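Review: the Wenel parts tray and slatted bench top

By Abena Opoku

I refurbish office desktops with Zhuoran Wei in a unit behind the Shearer trading estate. Most of our work is older towers that come in by the pallet, get stripped, checked and put back together with whatever memory and disk the buyer wants. For years we did it on a kitchen worktop with a rubber mat and a row of margarine tubs. Last September we bought a slatted aluminium bench top and a moulded parts tray from Wenel, and we have used them most working days since.

The bench top cost us £395 and the tray £149, both from Planwood, who also sold us the legs. We paid full price for everything.

What we do on it

A normal job is a tower on its side with the panel off. The processor, memory, hard disk and expansion card go in the tray to the left of it and the case stays on the right. We leave the power supply where it is unless there is a fault.

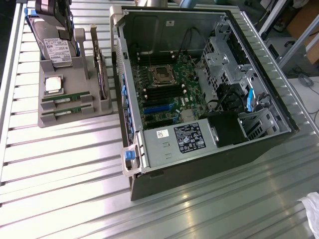 The tray

It is grey, fairly plain, and better made than I expected from the listing. The processor gets a pocket of its own, so it lies flat with the metal lid up and doesn't slide about. Memory modules go in slots at the bottom end. There is an upper compartment for a 3.5-inch drive, and it will take the drive while it is still in its carrier. That matters to us, as the blue carriers in these towers are easily mislaid and a replacement costs more than it should.

The expansion card holder is the part I like most. The card stands on its edge with the bracket at the top and you can lift it out without touching the contacts. On the old mat we laid cards flat and somebody always put a screwdriver down on one.

Now the faults. The drive supports are only just tall enough. A drive in its carrier can sit at a bit of a tilt, and Zhuoran pushes it back whenever he walks past. It has never fallen out, but I would like another centimetre on the blocks. The tray also has nowhere for screws. We still use a margarine tub for those. At £149 I think a lidded screw pot could have been included.

Cleaning is simple. A soft brush gets dust out of the pockets, and we wipe it down on a Thursday when we do the floor.

The slots

The tall holders come as matching brackets, one at the far end and one at the near end, and a board slides down between the two. Held like this it shows you only its thin edge, so you have to remember which way round you put it in. The fit is snug. Ours were stiff for the first fortnight and then eased. Long boards are supported at both ends, and I haven't had one bow or rub.

Short boards are less happy. Anything that doesn't reach both brackets has to go somewhere else, and we have a few small network cards that live in a drawer for this reason.

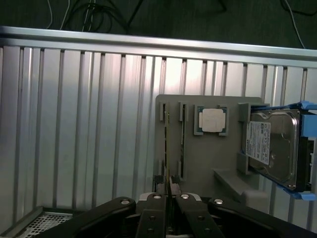
The bench top

The slats run front to back with narrow grooves between them. It is very rigid. Ayuba Odoi, who helps us move stock, leans his full weight on it and it doesn't give. A tower on its side sits flat on the ribs.

The grooves do collect things. Small screws drop in and stay there until you fish them out with a magnet or a bit of card. You also get glare. The metal is bright, and under a strong lamp there is usually a white patch somewhere on it. Moving our lamp further back helped.

There is no cable management of any kind. Leads go over the back and hang or lie behind the table. Plisitus sell a clip-on channel that is supposed to fit, but it was out of stock both times I looked.

Working with a case and tray side by side

The top is big enough for a full tower and the tray next to it with room left at the front. Memory is the job we do most often and it is much quicker with the modules lying within reach of the board. You pick one up, turn it to match the slot and put it in. We have had fewer mix-ups between tested and untested modules too, as only the ones for that machine go in the tray.

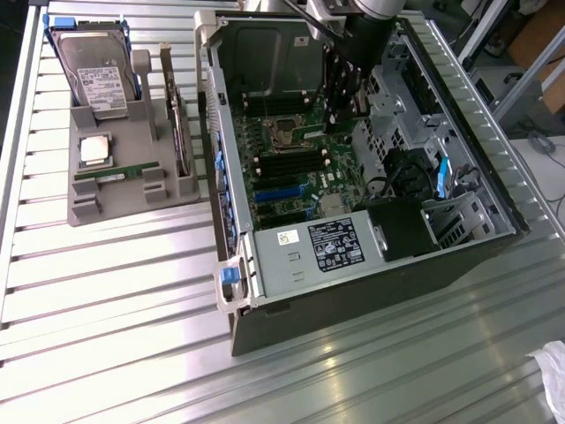

Would I buy them again

The tray, yes, and we have a second one on order. The bench top is a harder call. It does the job well, but £395 is a lot for a surface that swallows screws, and if you only open up a computer now and then a solid table and a decent mat will do.

Delivery took nine days. One bracket was missing from our tray and Planwood posted it out the same week without any fuss.

Tray: four out of five
Bench top: three out of five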